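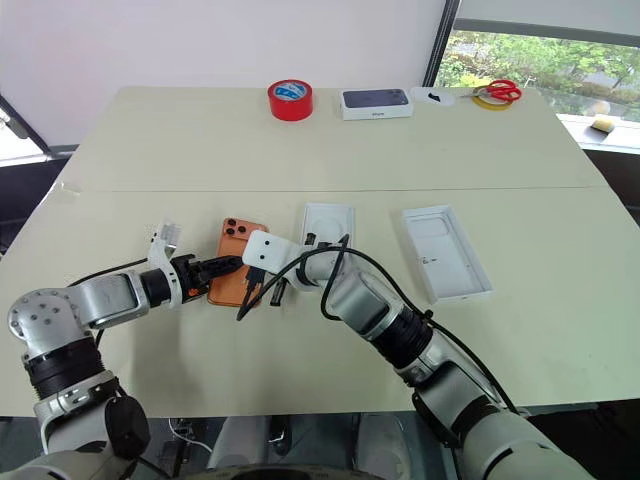 *Vakdale two-panel table, cream finish, with a phone, its box parts, tape and scissors on the top.*

# Vakdale two-panel worktable: long-term review

**Reviewed by:** Chanida Duangkaew
**Use:** checking and reboxing returned phones
**Units handled on it during the review period:** 2,731
**Verdict:** recommended, with reservations about the seam

## What was tested

The Vakdale is a flat-pack worktable sold for light assembly and packing. The top ships as two panels that join along their long edges, so the seam runs left to right in front of the person working. The frame is bolted together and has leveling feet. Ours is the fixed-height model in cream. A gray top is also listed, but I haven't used it.

We bought it to replace a one-piece Ostthorpe table with a dark top. The Ostthorpe was sound. Its drawbacks were the weight, which made it a bad fit for our stairs, and the color, which hid black cables and black screws.

Work on the table is the same most days. A phone comes out of its box, gets a check of the back, the camera glass and the charging port, then a charge test, then goes back into the tray with its cable and printed card. The box is closed and taped. No step involves much weight. Flatness, color and surface wear matter more for this than load rating.

## Assembly

Assembly took one person most of a morning. The two panels line up on pins and are pulled together from below by cam fittings. The instructions say to tighten the cams fully and then bolt the top to the frame. I got a better joint by doing it in the other order: cams finger tight, frame bolts started, top tapped level with a soft mallet, then everything tightened from the center out.

Hole positions were accurate. One cam had a stripped slot and was replaced from the spares bag. The bolt heads take a common hex key, which is supplied, and the supplied key is soft. Use your own.

Leveling took longer than I expected. The feet have a coarse thread, and the locknuts turn the foot with them unless both are held.

## Surface

The cream finish is the best part of the table. It is pale enough that black items stand out at once. A charging cable, its connector and any loose bit of film are easy to find. A bright phone such as the orange one at the top of the page would show up on anything. Dark phones are the real test, and they also read clearly.

White parts are harder. Box trays and lids are white, and so are the small cards that go in them. There is enough difference between cream and white to see the edge of a box, but a card lying flat can be missed in low light. Under a window this is no problem. In a back corner I'd add a lamp, or choose the gray.

Glare is low. The finish is closer to satin than matte, and it shows a soft reflection only when the light comes in at a shallow angle.

Phones are often set face down so the camera side can be checked. For that reason I looked at grit more closely than I would on a general bench. The surface is smooth enough that a dry cloth picks up dust in one pass. It has no texture for grit to settle into, except at the seam. I'd still use a mat for any phone without a screen film.

## The seam

The joint stays visible. On our table it is a thin line across the middle, and it can be felt with a fingernail. After assembly the rear panel stood very slightly higher than the front one at the right-hand end. Retightening the cams removed most of that.

In use the seam has three effects:

- Dust and paper fiber collect in it. A soft brush along the line at the end of the day clears it.
- Box trays slid from back to front can catch a corner. The tray isn't damaged, but it stops, and anything standing in it may tip.
- Thin cards can catch an edge when swept across.

Vakdale sells a filler strip for the joint. I tried it and took it out in August. It sat proud of the surface and made the second problem worse. A filled joint would also make the top hard to take apart again, which gives up the main reason to buy a two-panel table.

The simple answer is to keep work on one side of the line. We use the front panel for the phone and cable, and the rear for the box, lid, tape and scissors. With that layout only the tray has to cross.

## Flatness and stiffness

I checked the top with a straightedge after assembly and again at the end of the review period. Each panel was flat to the limit of what I can measure. The joint had not sagged. Pressing down hard at the center of the seam gives a small movement, less than the Ostthorpe shows near its front edge, where it has no rail.

Side-to-side stiffness is fair. The table moves a little if someone leans on a corner. Bracing the frame against the wall stopped it. Front-to-back stiffness is good without any help.

## Wear

Tape is the hardest thing on this kind of surface. Strips get laid down, peeled up and dragged. The finish released every tape we use cleanly, including a strong red one that pulled the color off the old table. Glue marks from tape left overnight came off with warm water and a sponge.

Scissors have left a few short marks near the rear edge. They can be seen from low down and can't be felt. Knives are another matter. One careless cut went through the finish, and the exposed line has darkened since. A cutting mat is needed if boxes are opened with a blade.

Cable connectors have left no marks. Neither have box corners.

The edges are weaker than the top. The edge band at the front right corner lifted by about the width of a coin after a knock from a cart. Contact glue fixed it and it has held.

## Size and storage

The top is deep enough for a phone, an open box and its lid with space left behind them for tape rolls. It isn't deep enough to add a printer. An optional rear shelf hangs 40 mm below the top and is of little use, as most tape dispensers won't fit under it.

There is no cable pass-through. Power leads have to come over an edge, and a lead that hangs over the front edge will be caught by a knee sooner or later. Ours now run down the back through clips bought separately. Calidix makes a similar table with a slot near the rear edge, and I would like to see the same here.

## Compared with the alternatives

The **Ostthorpe** is stiffer at the corners and has no seam. It is heavier, must be delivered in one piece, and comes only in dark colors.

The **Calidix** has the cable slot and finer threads on its feet. Its top has a light grain pattern, which makes small screws harder to spot. I used one for a short time only.

The **Suwannarat** folding bench costs much less. It bounces under taping and I wouldn't put a phone on it unattended.

## Price and support

We paid a little more than 400 dollars with delivery. Replacement panels are sold singly, so a damaged front panel doesn't mean a new table. I asked Vakdale for a spare cam and a length of edge band. The cam arrived. The edge band was out of stock and still is.

## Summary

| Item | Result |
|---|---|
| Surface color and visibility | Very good, weaker with white cards |
| Flatness | Very good |
| Seam | Acceptable, needs brushing |
| Tape and glue resistance | Very good |
| Knife resistance | Poor |
| Edge band | Fair |
| Stiffness | Good front to back, fair side to side |
| Cable handling | None supplied |

I would buy it again for phone and small electronics work. For anyone who slides cartons over the whole depth of the table all day, the Ostthorpe is the better choice if it will fit up the stairs.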